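From the Sorting Table

Hello again from the back room! I promised Renu Rathore I'd have this in early, and it is now the last possible evening, so apologies to Renu and to whoever has to squeeze me in beside the recipe page.

Most of you know we've been working through the storage shelves since June. I thought I'd be finished by the end of summer (I can hear my husband laughing from the next room). I did get the whole left side done, and I want to tell you how, as a few of you asked at the Drevley potluck and I had a mouthful of cornbread at the time.

The big change was giving up on small boxes. I love a small box. I had shoe boxes inside cartons inside other cartons, all labeled in my best handwriting, and I still spent half an hour in September looking for the extension cords. Harish Lodhi finally told me to get one large open bin, put it on the table, and tip everything from a shelf into it before I made a single decision. I grumbled and then I tried it. One shelf, one bin, and you don't start the next shelf until you can see the bottom again. I did three shelves that first afternoon and went home feeling like a queen.

A few things I learned along the way. Get a bin with no lid. If it has a lid you will put the lid on and walk away, I promise you. Go for smooth plain sides too, so you can wipe it out with a damp rag between shelves – the one I had before was ribbed, and the dust just moved in and stayed. And put it up on a table! I did the first two shelves with it on the floor and my back has not forgiven me.

Nathalie Nguyen has taken all the fabric scraps for the quilters, and Mohit Goel went home with a carton of old door hinges, looking like it was his birthday. I found the Stukthorpe picnic banner as well, the long green one we all thought was left behind at the lake. It needs a wash and two new grommets. If you have a grommet kit, please call me.

I have a big gray bin to show you, up on a pale wood table, which I think is just the right sort of setup for this kind of job. Look at those nice plain walls. 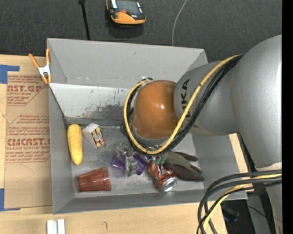 A roomy gray bin on the tabletop, no lid in the way.

Next up is the right side, and I'm a little scared of it. The top shelf is all paper, and Bhupendra Chaturvedi thinks there are 900 old programs up there plus the song sheets. We'd like to keep a couple of each and offer the rest around before they go to recycling. Let me know if there's a year you want.

I'll be at it again on December 12, 2018, from ten until I run out of coffee. Come for an hour if you can, and wear something you don't mind getting dusty. I could use a tall person for that top shelf, and somebody with better handwriting than mine for the labels – I've bought a pack of 32 and already spoiled four.

Oh, and whoever left the blue casserole dish by the sink, it's on the windowsill.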